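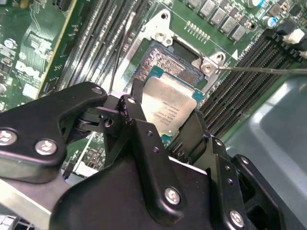 Drita Mujić wants to know when one of these things will do her washing up. She put it to me after the last newsletter, and she added that she's been promised a robot housemaid since she was six and is still scrubbing the roasting tin by hand.

Fair question! My answer is not yet, but have a look at what is being tried at the bench in the meantime. Fitting a processor is a job I used to dread. You hold the chip by its sides, keep your skin off the gold pins in the socket, line up the corners and let it down flat. Push it about and you can bend a pin thinner than a hair, and then you're shopping for a new board.

The repair shop at Bevham has been working on this with Siltberg since March, and I spent a very happy afternoon there. They've got 116 old server boards to practise on and they keep a tally on the wall - best run so far is five clean placements in a row, then a miss. A good technician would beat that before her tea went cold. But last year the same arm couldn't get a memory stick the right way round, so I came home grinning.

What struck me is how much a shop floor helps. The board stays put and the light is the same all day. A kitchen sink has suds, a lost teaspoon and somebody's mug balanced on top. Sorry, Drita, I think the roasting tin is yours for a good while yet.

More next time on the Bettencourt laundry trial, where they're folding 300 towels (fitted sheets have been put off, wisely).

Posted in March by the editor
Shares 6 | Comments 3

Pav: Would love to see it try the lever afterwards. That crunch still frightens me.

Lorna T: Towels I can do. Ring me when it can pair socks.

Drita Mujić: I'm keeping the tin in soak until then.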